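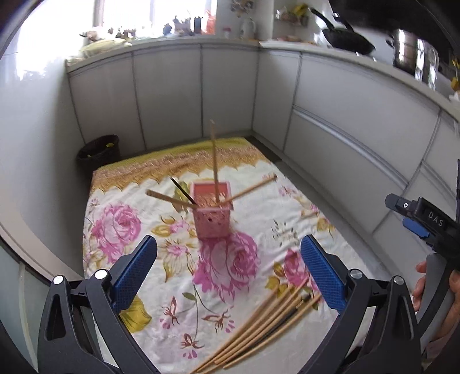
Kitchen safety walk-through, with my comments

Dravness apartments, unit 7
Checked by: Gisela Haberkorn
Date: 17th January

I do this twice a year, once in winter and once in July, and I go through the same list every time so I can compare. Jelle Segers wrote the original version when he managed the building and I've been scribbling on it ever since. Results are OK, FIX or WATCH. My comments come after each one, and yes, they got long again!

FLOOR

1. Walkway between the cabinets clear from end to end – FIX
Narrow kitchen, white cabinets on three sides, so there's really only one way in and out. Anything that lives on this floor is in the way of somebody carrying a pot. I marked it FIX for the floral cloth and the things on it (pink box, long sticks). Lovely cloth, by the way, big pink roses and little butterflies, my aunt would have fought me for it. But it goes up off the floor before anyone cooks.

2. Mats and cloths can't slide – FIX
A cloth spread flat on a hard floor has nothing holding it, and your foot goes one way while the rest of you goes the other. If you want something soft underfoot, get a proper mat with a rubber back and try it with your heel before you trust it. If you're only using the cloth for sorting things on, fine, fold it up when you finish.

3. Nothing long or round left underfoot – FIX
Sticks, skewers, chopsticks, pencils, wooden spoons, I put them all under this one. They roll! Jelle stepped on a single chopstick at the Parkia building years ago and sat down so hard he was on the couch for a week. Gather up the bundle, check along the bottom edge of the cabinets for strays, and do it with the light on.

4. Floor dry, no grease near the stove – OK
Wiped it with a paper towel in four spots and it came up clean. Last winter this was a WATCH, so well done.

STICKS, SKEWERS AND OTHER LONG THINGS

5. Kept upright in something that won't tip – WATCH
The pink square box is a nice idea. It's the pen-holder kind with the lattice sides, so air gets in and things can dry. My trouble is with the way it's loaded. One wooden stick stands nearly straight up and goes way above the rim, one leans out to the right with its tip a long way past the box, and another pokes out to the left. A light box with that much sticking out is easy to catch with a sleeve. Either find a taller holder or put something heavy in the bottom – I use a handful of clean pebbles in mine.

6. Tips not at eye or hand height for small kids – WATCH
Same box. Down on the floor, those ends are right where a toddler's face would be. Back of the counter, please, or inside a cabinet.

7. Wooden ones checked for splinters and cracks – not done
I ran out of time and I'm not going to tick a box for something I didn't do. Run each one through a dry dish towel. If it snags, throw it out. Do it again after washing, wood gets fuzzy.

8. Black ones checked separately – not done
There's a black one in the box and another mixed in with the tan ones in the bundle. I didn't check what they're made of. If they're plastic, look at the ends for melting and keep them away from the burners. I'd sort them by color too, but that's just me being fussy.

CABINETS

9. Doors close fully and stay closed – OK
Opened and shut every one. The hinge on the lower left corner unit is stiff, and I put a drop of oil on it while I was down there.

10. Heavy things low, light things high – FIX
The Dekker stockpot is on the top shelf. Again. I know it fits nicely up there, but I am five foot two and I had to get it down over my own head. Bottom shelf, and leave it there.

11. Cleaning stuff locked or out of reach – OK
New latch works. I couldn't open it the first time, so I'm guessing a four-year-old can't either.

HEAT AND ELECTRICITY

12. Nothing cloth or wooden within reach of a burner – OK
Clear today. When you pick that cloth up, please don't hang it over the oven handle! I know everybody does it. It's thin and it's big enough to swing.

13. Cords in good shape – WATCH
The Brosell kettle cord has a kink near the plug. No bare wire, so I'm leaving it for now, but if it gets warm while it's boiling, stop using it. The sticker on the toaster says 800 watts and the little blender says 600, and both run fine off the counter outlet.

14. Smoke alarm tested – OK
Very loud. Sorry to unit 8.

TO DO BEFORE I COME BACK

Cloth folded and put away
Sticks picked up, wiped, checked and stood in a heavier holder
Holder off the floor
Stockpot down to the bottom shelf
Kettle cord looked at once a week

The replacement mat I like is in the Parkia storeroom, shelf 344, and you can just take one and leave a note with your unit number. Text me when the first three are done and I'll stop by to sign off on them. The rest can wait for July – except the stockpot.

G.H.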